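Mthembu House Court Companions
Progress report to the Brivivo Fund, covering the summer up to the end of October

Hello all,

You asked for something shorter than last time and I have tried, though I know what I'm like. The money sheet has gone separately through your portal (it took three goes to upload and I think you may now have two copies, please bin the older one). What follows is how the work has gone, in the order it comes to me.

Who we've been helping

The referral figure for the period is 641 people. That's witnesses and victims in criminal cases at the Livura courts, plus family members where they've come along as well and asked for something of their own. It's higher than we put in the bid. A good part of the rise comes from the assault and robbery cases that were put back from the spring and all seemed to get listed in the same few weeks, so I wouldn't plan next year on it.

Most of those people had one long phone call, a visit to look round the court before the day, and someone sitting with them on the day itself. Some only wanted the phone call. A fair few said no thank you at the first contact and we left them a number, and I was pleased to see several of those ring us later, usually the week the summons arrived!

We also had a small group who came to us after the case had finished. They aren't strictly in the grant. One had sat through a sentencing hearing and not understood a word of what the tariff meant, and wanted someone to go through it with her slowly. I said yes to these without asking you first, so I'm telling you now. They don't take long and I would like to write them in properly if you're happy.

Court dates moving

I moaned about this in the last report and I'm going to moan again. The cases we support get moved, and moved late. A witness takes the day off work, sorts out the school run, doesn't sleep, gets themselves to the building for half past nine and is told at noon that the trial isn't going ahead. Then it happens again two months on. We lost touch with people over this. I don't blame them at all.

What we can do is make sure they hear early when there's anything to hear. We started using Clokik for this in June. It's the messaging system you agreed to fund in the second year, and it sends a text from our number as soon as one of us changes a date on the list. Before that I was doing it by hand in the evenings, and I missed some. The set-up was a pain. It would not take mobile numbers with spaces in, and half our old records have spaces in, so there was a long and very boring afternoon. Since then it's been fine. People text back, which I hadn't expected, and mostly what they text back is "will the screens still be there" or "can my sister come in with me", so we now have someone looking at replies at the start and the end of each day.

One problem with it: the texts look a bit official, and a couple of people thought they were a scam. Fair enough, with the rubbish we all get sent. We've changed the wording so that our name comes first and there is never a link in it. If anyone at Brivivo knows of another group who've cracked this I'd love to be put in touch.

Screens, side doors and the waiting area

The separate waiting room on the ground floor was out of action for most of the summer with the roof. I raised it at the court users' meeting every time, and so did the police witness care team, and it was finally opened again at the start of October. In between we had witnesses sitting on the same corridor as the defendant's family, and there were two nasty moments. Nothing physical. One of them ended with a young man refusing to go in and give evidence at all, and the case carried on without him. I've thought about that one a lot.

We asked for people to be let in by the side door on Tanner's Row and that was agreed, in writing, in the end. It isn't signposted and there's no shelter, so one of us stands there with an umbrella. Please could I keep the small line in the budget for waterproofs. I know it looked silly on the form.

Special measures requests (screens, video link, the public gallery cleared) are being picked up earlier than they were. We now ask at the very first phone call, and if someone says they're frightened we write that down in their own words and pass it to the police officer in the case the same day. Last year those requests were sometimes being made on the morning of the trial, which is no good to anybody. I can't claim it's all our doing. The local force changed its form over the winter and the new one has a better question on it.

Training and the people who do the sitting

We said we'd train 40 new companions across the grant and we've now done it, with the last group finishing in September. I'm relieved, as I thought we'd fall short. The daytime course was hard to fill. The evening one went very well, and we had people on it who work shifts at the hospital and the bus depot and can do odd weekdays, exactly when we need them.

The course itself has been shuffled round. The law session used to come first and it frightened people off, so it's gone to the middle, and we start with an evening of listening practice. The court visit is now in before the halfway point. The session on what companions must not do is longer than before - not talking about the evidence, not guessing at the verdict, not passing messages - and I make no apology for how often we go over it. A trial in another town fell over because a supporter chatted about what she'd heard in the public gallery. It was in the local papers there, and I've used the cutting in every course since.

Not everyone trained has stayed. We've lost 5 since the last report, mostly to new jobs and one to a new baby, and I'd expect more to drift off by the spring. Checks are also slow. We have people who finished the course, are keen as anything, and are still waiting for the paperwork to come through. I ring them now and then so they don't think we've forgotten them.

The bit that hasn't gone well

Outreach on the far side of Livura. I'm going to be straight with you, as you were nice about it last time and I promised an answer. We said we'd run drop-ins at the library and the community centre for people who had been victims of crime and hadn't reported it, or had reported it and heard nothing. We ran the library ones all summer. Attendance was poor and some weeks it was me and a flask. The community centre ones never started as the room hire doubled.

We printed 200 leaflets for it and I'm sorry to say there are still a lot of them in the cupboard.

I think we went about it the wrong way round. Someone whose shop window has been put through, or who was mugged on the way home, is not going to walk into a library and say so in front of the newspapers table. The ones who did come had mostly been told about us by somebody they already knew, at the mosque or the food bank or the hairdresser's on the parade.

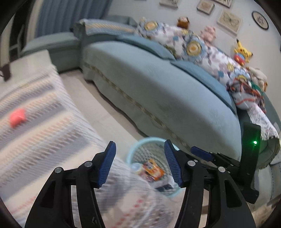

So what I'd like to do with the rest of the outreach money, if you'll let me, is stop the drop-ins and put the hours into going to places that already have people in them. The food bank has offered us a corner and a kettle. The hairdresser's has taken a stack of cards and asked for more, and she's had two customers ask about us already. I'd want to try it through the winter and then tell you plainly whether it has worked. It wouldn't cost any more than we've got left in that line, and we could use up the leaflets if I put a sticker over the library times.

There's a second, smaller thing. Quite a few of the people we've met that way don't want court support, they want to know what has happened to their case. They were given a crime number, then a letter, then silence. We can't chase the investigation and we're careful never to sound as if we can. What we can do is sit with them while they ring 101, or help them write to ask for an update under the Victims' Code, and several have had a proper reply after doing that. It takes up a whole morning sometimes. I don't have a box for it on your form and have put it under "other".

How the money is looking

We're a bit under on travel and a bit over on phones. Clokik is on budget for now, but they have warned that the price per message may go up in the new year, so I've left a cushion. Salaries are as planned. The underspend on room hire is all from the community centre and I haven't touched it. If you would rather have it back than see it moved, tell me soon and I'll sort it out before the year end.

What's coming up

The winter list is already full. There's a long trial starting after Christmas with a lot of witnesses from the same street, and the worry there is keeping them apart from each other as much as from anyone else, as they all have evidence to give and they all share a bus stop. We've begun ringing round. I've asked the court if we can use the upstairs room as overflow on the busiest days and am waiting to hear.

We're also going to redo the pre-court visit sheet. The current one still has the old security entrance on it and shows the witness box on the wrong side in court three. The new version will be in bigger print, with Polish and Urdu ones to follow once the translations have been checked by somebody who knows the court words.

Could your visit be in the morning this time? Court is at its busiest between nine and eleven and you'd see far more of what we do, and the side door is at its coldest too, so bring a coat. I've put the feedback forms in with the post, names taken off, and the one in green biro is worth reading to the end.

With thanks, as ever,

Project coordinator, Court Companions
Mthembu House, Livura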